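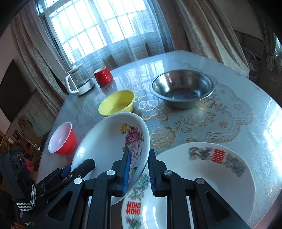 Does Matching Tableware Make a Table Easier to Run?
Project report, Household Design module, Pirnmont College
Submitted Nov 5, 2023

1. Background

The module handbook asks us to take one piece of common household advice and test it. I chose the claim, repeated in the Kudent storage guide we were given in the first session, that a household should own one matching set of tableware and get rid of everything else. According to the guide a matching set saves space, speeds up laying and clearing, and makes the table look calmer. No source is given for any of this. The guide also happens to be written by people who sell shelving, and I read it with that in mind.

I wanted to see whether the advice survives contact with a dining table where the tableware has clearly not been bought in one go. The one I used is long, with a rounded end, and stands by a window with sheer curtains. It has a glossy cover which is wiped after meals. The tableware includes white plates with printed flowers and red double-happiness characters, plus plain coloured bowls in red and yellow that belong to no set at all.

2. What I set out to test

The guide makes three claims and I rewrote each one so that it could fail:

Space: mixed pieces take up more shelf height than matching ones.
Time: a mixed table takes longer to clear and put away.
Appearance: people prefer the look of a matching table.

I dropped the third early on. My first plan was a questionnaire, but asking classmates whether they like a tidy table would have told me what they think the right answer is. The Zepeda worksheet on survey design says as much. Appearance comes back briefly in the discussion, as my opinion only.

3. Method

Clearing was timed from the first piece lifted to the cupboard door being closed. I did 8 runs with the mixed tableware and 8 with a plain white set lent by the college, so 16 in all. The same types of piece were used each time – flat plates, soup plates, side plates, small bowls – and they were put out in no particular order. Drinkware and anything for cooking stayed out of the timed part.

The cupboard has two shelves. I used the lower one, which has a clear height of 18 cm, and wrote down whether each stack fitted under the shelf above without being forced.

I did all the clearing myself. This is a weakness, and I come back to it.

4. Results

Space. Here the guide is partly right, though for a reason it doesn't give. The matching set did stack lower, but the trouble with the mixed pieces came from shape, and colour or pattern had nothing to do with it. A plate with a wavy rim sits perfectly well at the bottom of a pile and badly in the middle of one. Soup plates with a wide rim nest nicely with each other and hold everything else up in the air. The small round bowls went inside one another whether they were red or yellow. A household could own a cupboard full of different patterns and lose no height, so long as the profiles agreed. 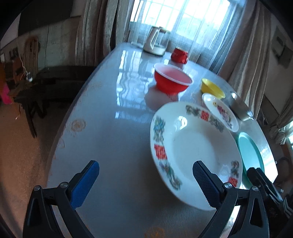 Two stacks out of the whole project failed to fit under the shelf, and both were my own fault for putting a side plate under a soup plate. Once I sorted by size first, the difference between the mixed and matching shelves was too small for me to care about in a real kitchen.

Time. The first two mixed runs were slower than anything that followed. After that the times for the two sets overlapped, and the quickest clearing of the project was a mixed one. I don't think this proves that mixed tableware is faster. I had got used to it, that's all. What I can say is that the large gap promised by the guide did not appear.

One thing went the other way from what I expected. Different colours helped me find the small bowls. With the white set I twice picked up a side plate when I meant to pick up a bowl sitting on it, and had to put it down and start again. The Encombe course text has a short passage on using colour to sort kitchen equipment and I had written it off as padding. I have changed my mind about that page, if not about the chapter.

5. Discussion

I would not trust the timings very far. One person did the work, and that person had already decided the guide was overselling. I tried to keep an even pace but can't show that I did. A better project would use several people who had not read the guide, and would swap the order of the two sets.

The glossy cover also affected the work more than I had allowed for. It is easy to wipe and I understand why people use it, but on a bright day the light from the window makes streaks on the surface and I found it hard to tell a reflection from a smear. I wiped some places more than once for nothing. Wiping was outside the timed section, luckily.

On appearance I will only say this. The double-happiness plates are the pieces I would least want to replace, and the guide would have them in a charity box on day one. Its advice takes no account of why a household has kept something. A plate may be linked with a wedding or a festival, or it may just be the one that somebody likes to eat from. None of that is measured by shelf height.

6. Recommendations

Sort by size and profile before thinking about patterns at all.
Keep soup plates in their own stack.
Put wavy or uneven rims at the bottom.
Leave odd coloured bowls alone if they nest.
Check a guide for evidence before throwing anything out.

The raw timings are in Appendix A and the shelf drawings in Appendix B. The drawings are not to scale except for the lower shelf.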